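Talking backups with the woman who runs the Favville help desk
02/07/2018

I got to the Favville library basement early and she was already on her second coffee, poking at a laptop that refused to shut down. She runs the walk-in help desk there and she's been at it for 5 years, so I figured she'd have opinions on backups. Oh boy, did she!

"People come in with a dead drive and tell me it's all in the cloud," she said. "Then we log in and it's one folder. The folder with the recipes."

I asked what she puts on people's machines. She likes Vatdale for home users (I use it too, so I was nodding along) and she can't stand the scheduler in Bugti. "It skips a night and doesn't tell you. I had a guy with over 2000 photos and the last good copy was from August."

Did he get them back?

"Most of them. It took me 3 evenings."

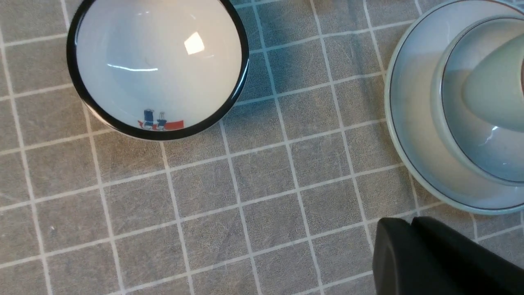
She also wants everybody to try restoring a file once in a while, just one, to a different folder. I admitted I'd never done it. She gave me a look and turned the laptop around, so we did mine right there, and it asked for a password I set up years ago and couldn't remember.

"Write it on paper," she said. "Put it in a drawer."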